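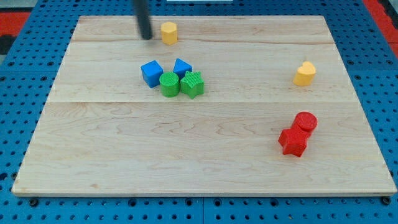
7 min read

A day out at the Gikis chair factory, Tandley

Oct 9, 2019 | by the Weekend Wanderer

Print this article | E-mail to a friend

I've been sitting on one of their chairs for eleven years. It came with the flat, it's got a paint splodge on the seat that was there before me, and when the real estate agent asked if I wanted it taken away I said no, leave it. Then a couple of winters back I turned it over to tighten a leg and found GIKIS TANDLEY burnt into the underside, and I've wanted to see the place ever since. They open the factory to the public on one Saturday a year, in September, and this time I finally got organised and booked.

They let in 1,000 people over the day, in half-hour lots, and the morning ones go first. I got the 1.30. If you're going next year, go for the morning, and I'll get to why.

Getting there first. Tandley's a bit of a haul from the city without a car. I took the train to the end of the line and then the 746 bus, which only comes once an hour on a Saturday and doesn't wait for the train (I watched it pull out as I came down the ramp, thanks very much). So I had a longish coffee and a finger bun at the bakery across from the station, no complaints there, the icing was the proper pink kind. The bus ride itself is lovely once you're past the bulky goods shops. Paddocks, a creek, one enormous place selling water tanks, and then all of a sudden you're in the main street and everyone's getting off.

The factory is up behind the footy oval. I'd pictured a big tin shed and it's more a string of brick ones, all stuck on to each other at different times, with a sawtooth roof on the oldest part. Gikis have been making chairs there for 114 years. Apparently it started as coffins and cart wheels and went over to chairs when the local hall wanted seating, and then every hall in the district wanted the same. You'll have sat on one. Round back, two rails, slightly too upright if you've had a big lunch.

You start in the timber shed, and I could've stayed there the whole afternoon. The smell! It's like a pencil case the size of a church. The boards are stacked up with little sticks between them so the air gets through, and our guide (she'd been in the finishing shop since she left school, she told us, and had been put on tours "because I don't shut up") explained that most of it comes from Sperling, which is the mill further up the valley. They used to take it by the truckload, whatever turned up. Now they're fussier. She passed around two offcuts and asked us which one would make the better back leg, and every single person in the group picked the pretty one. Wrong! The pretty one had its grain running out the side and would've snapped the first time somebody leaned back on it. The boring straight one was the leg.

That's more or less the theme of the whole place. The fancy-looking timber mostly ends up in tabletops and seats, where nothing much is asked of it except to hold you up. I'm a sucker for it all the same. Pale wood with those dark ripples going across, like wind on a dam, and I'd have that over any amount of sensible straight stuff. I did get told off for patting a board. Nicely, but still. Finger grease shows up under the oil, she said, and you don't find out until it's too late.

Next is the steam room, and this was the bit I'd come for. The curved backs are a single length of timber that's been cooked in a long steel box until it goes floppy, and then two people pull it out, walk it over to an iron former and bend it round, all before it changes its mind. They don't talk while they're doing it. They did three for us. The first two went round like liquorice and the third one let out a crack you could've heard at the oval, and the whole crowd went "ohhh" as though someone had dropped a catch. The two benders just shrugged and slung it in the bin. Some weeks hardly any break and some weeks it's every second one, and there's a long-running argument in the lunchroom over whether it's the weather or the tree.

I asked if I could have the broken one and was told to join the queue. It goes to the heating, apparently, and to the primary school for craft.

After that you go through what they call the Long Shop, where the chairs get put together, and this is why I say book a morning. The people who do the assembling work until noon on open day and then go home, fair enough, so by the time my lot came through there were a few half-made chairs on stands, a radio with nobody listening to it and a video on a telly. The video's good! It's just that I'd have liked to see the real thing, and the man next to me who'd driven four hours with his knees in a small hatchback was fairly put out. It does say so on the website, down the bottom. I hadn't read down the bottom either.

What you do get in the afternoon is the weaving. Up a wooden staircase there's a long loft with windows down one side, and that's where they do the cord seats for the Danholm. If you don't know the Danholm, it's the low one with arms, the one that turns up in the background of architects' houses in magazines and costs more than my first car. They brought it in back in the sixties when they thought the halls had all the chairs they'd ever need, and for years it didn't sell, and they kept on making it because the people who wove the seats were good at it and they didn't want to let them go. I thought that was rather wonderful. Now there's a waiting list.

We each got a go at weaving a corner. Mine was dreadful. You have to keep the cord tight the whole time, over, under, round, back, and the second you stop to feel pleased with yourself it goes slack. My weaver undid all of it in a few seconds while telling me it was very good for a first try. There was a girl of nine or ten in our group who picked it up straight away and didn't want to leave, and her dad had to more or less carry her down the stairs.

Then the shop, of course. It's seconds and ends of lines, and it's a scrum. Things I saw people carrying out: a stool with one leg darker than the rest, a high chair, a stack of four hall chairs being managed by one very determined woman in a sunhat. I'd sworn I wasn't buying anything, given the bus, and I came away with a footstool for $63. The reason it was a second is a tiny knot on the inside of one rail. I've looked at it from every angle and I can't make myself mind. It rode home on my lap, and the bus driver asked if it had a ticket.

Lunch is where I'd mark them down. One sausage sizzle for that many people, run by the footy club, and they'd gone through all the onion by the time I got there. White bread and sauce, no onion. There was meant to be a van doing curries and it had broken down somewhere near the water tank place. Bring sandwiches. The seating was superb, though, as you'd hope.

A few practical bits, because I always wish people would put these in. Closed shoes, they do check, and one poor fellow in thongs had to borrow gumboots from the office. Prams are fine on the ground floor, but the loft is stairs only, and they'll bring a chair and some cord down for anyone who can't get up there, you only have to mention it at the gate. The steam room is properly hot, so don't wear the big jumper. Dogs can't go in. The toilets are past the timber shed and there's one lot of them, so go when you see them. Tours take an hour and a half if you don't dawdle, and I dawdled and nobody hurried me.

I walked back down through the town afterwards with an hour to fill before the bus. Tandley's got a decent op shop (shut by then, I looked in the window), a war memorial with a rose garden and a pub with a verandah where I had a lemon squash and put my feet on my new footstool. The hall's on the corner opposite. Its doors were open for somebody's wedding set-up, and there they all were in rows, Gikis chairs right to the back wall, with white bows being tied on them.

When I got home I tipped my old one over again and had another go at that leg. Our guide reckons the wobble will be the stretcher underneath and that I've been tightening the wrong thing all this time. She's right, too. A bit of glue and a strap overnight and it's as steady as a rock, paint splodge and all.

Bookings for next year open in June and it's ten dollars, kids free.

Print this article | E-mail to a friend

Comments (4)

squeakyhinge
We did the 10 o'clock and the assembly floor was going flat out, it's a real treat to watch. Still no curry van though! My mum worked in the loft in the seventies and used to bring home cord for tying up the tomatoes.

valleyline
If you miss the 746 there's a community bus that goes from the other side of the station on Saturdays. Not well signed. You have to wave at it.

four_hall_chairs
I believe I may be the woman in the sunhat. All four got home in one piece, and one of them has since been stolen by my son for his desk.

Tandley local
Nice write-up. The onion situation has been raised with the club. For anyone wanting timber, Sperling have their own sale day in autumn, and it's a lot quieter than ours, so take a trailer and get there early.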